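Teaching by Demonstration - Handout 3, paper folding with two arms
Notes: Albertina Coelho

In remote control the operator moves a leader arm and the follower copies its joint angles. In hand guiding the operator pushes the arm itself. Folding needs both grippers at once, so the Louro exercise uses remote control only. Before recording, set both arms to the start pose and place one sheet on the table.
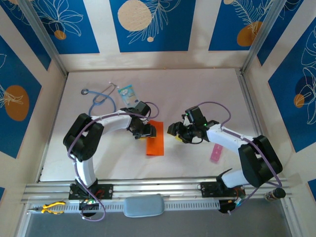 Jaime Peixoto asks whether hand guiding could still serve for the first crease, where a single arm does most of the work. He finds the contact force easier to judge by feel.

It could, but the operator's hands then enter the camera views, and those views are the training input - the policy would learn from hands it will never see again.

We use cookies to improve this site. Accept | Manage settings

Wrist views matter most when a flap is pressed down.
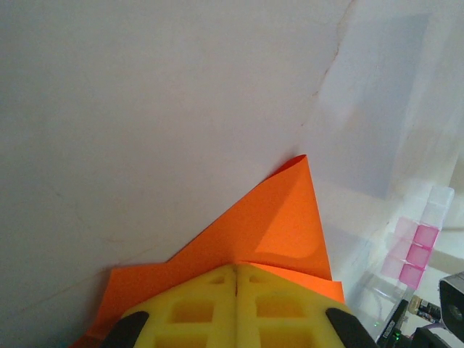
Record joint angles, gripper opening and all camera streams on one clock. Discard any episode with a dropped stream. Pauses over 3 seconds are trimmed. Each student records 10 episodes.

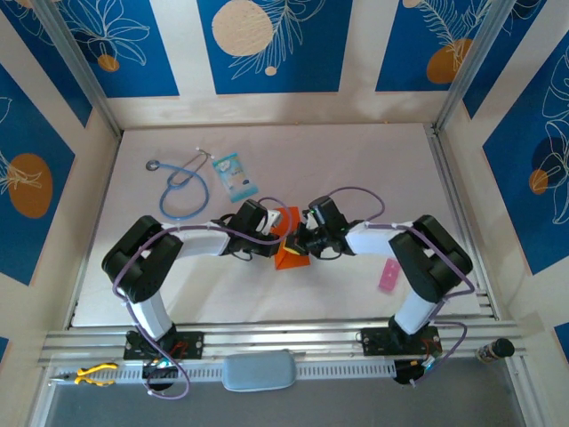
Fig. 3. Both grippers at the orange piece, fixed camera.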